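How I wash a wool jumper without wrecking it

I shrank my favourite jumper (a lovely thick one from a mill shop in Vatthorpe) the first September I lived in Irel, and I've been washing woollens by hand ever since! It takes me 14 minutes of proper work, plus a lot of waiting.

Step 1: Sort and soak
Fill the sink with cool water and a small squirt of wool wash. I use Clevari, but any gentle one will do. Push the jumper under and leave it alone for a bit.

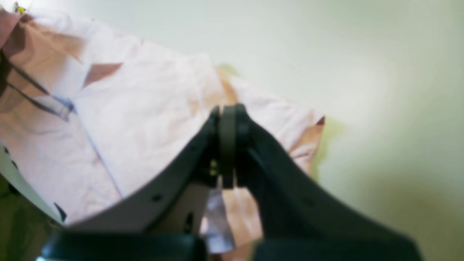 Sorting comes before any of that, of course, and I'm terribly lazy about it. Everything woolly goes on one side, everything else waits its turn. A pile of soft fabric like this one is easy enough to go through, and I check labels as I go – anything marked dry clean only goes straight back in the wardrobe until I'm feeling brave.

Step 2: Rinse and squeeze
Let the water out, fill up again with cool and press gently. No wringing, please! I rinse until the water runs clear, then roll the jumper up in a big towel and kneel on it.
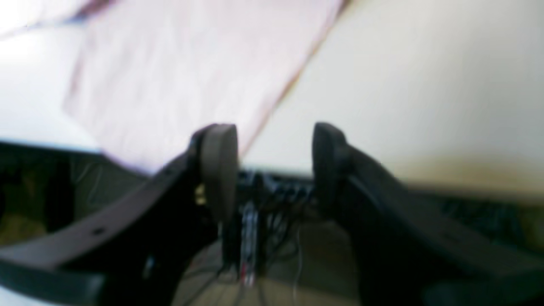 Step 3: Dry it flat
Lay it on a dry towel, tug the sleeves level and keep it away from the radiator. Turn it over at bedtime. Mine usually needs a second night, and the cuffs are always last.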